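The Last Pouch
by Meron Sisay
May 6, 2024

My uncle Surachet gave up smoking on the back steps of the house in Skinstead, in the middle of a cold snap, with his slippers on the wrong feet and my mother standing behind him holding the kettle. I was there for it, and I have told it so many times since that the family lets me have it as my story, though I suppose it was his.

You have to understand that Uncle Surachet had been giving up for as long as I'd been alive. He gave up for weddings. He gave up for the new car, so it would keep its smell, and then he smoked beside the new car with one hand resting on the roof of it, as if they were having a chat. He tried the gum and the patches and a herbal tea called Flovum that a woman at the markets swore by, and he drank it every night for a winter and smoked while it steeped.

"I can stop any time," he'd say. "It's the time after that."

That year he was working nights at the depot in Clotlow, and he came to stay with us in December to save himself the drive. He brought one bag, a radio, and Ojo, his dog, a big yellow thing with bad hips and a very gentle mouth. My mother made up the sunroom for the pair of them and laid down one rule, that there'd be no smoking in the house, and he agreed to it so quickly and so sweetly that she went and checked the sunroom every morning for a week.

He kept to it, too. He went out on the steps in all weathers, and I'd go and sit with him after school, upwind, wrapped in the blanket off the couch. He talked more out there than he ever did at the table. He told me about his first cigarette, which he'd had at fourteen behind a boatshed and hadn't liked one bit, and about my grandfather, who had smoked a pipe and coughed like somebody moving furniture. He told me a pouch of tobacco had cost him next to nothing when he started and that he'd once, on a slow shift, worked out what he spent in a year now. It came to 3000 dollars. He said the number very quietly, looking at the clothesline.

"You could go home to see Grandma for that," I said. I was eleven and I wasn't trying to be clever. I had heard my mother pricing the flights.

He didn't answer. He finished the cigarette and put it out in the flowerpot, and then he pulled his collar up and we watched Ojo turn in circles on the frosty grass, looking for a place that suited him. 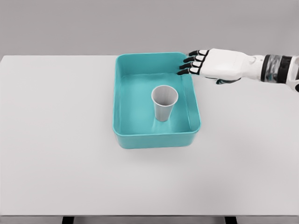

The Steps

It was two nights later that I woke up and heard the back door. I came down in my socks and found my mother already in the kitchen in her dressing gown, filling the kettle, because in our house that's what you do when somebody is up and you don't know why.

He was sitting out there with the pouch open on his knee. It was full, or near enough. He had the papers beside him and his glasses pushed up on his head, and Ojo was leaning on him with his whole weight, the way that dog leaned on everybody.

"I've been here an hour," he told us, "and I can't seem to roll it."

"Are your hands cold?" my mother asked.

"No," he said. "They're all right."

She stood there a good while with the kettle. Then she said there was tea if he wanted it, and he said he would have some, thank you, with two sugars. He folded the pouch over carefully, the way you'd fold a letter, and handed it up to me, and I didn't know what to do with it, so I put it in the pocket of my pyjamas.

He was dreadful company for six weeks. He ate toast standing up, he snapped at the radio, and he walked poor Ojo around the block until the old dog sat down on the footpath and refused. But he flew out the next spring, and he rang us from Grandma's kitchen, shouting over the noise of all the cousins, to say she'd told him he was getting fat.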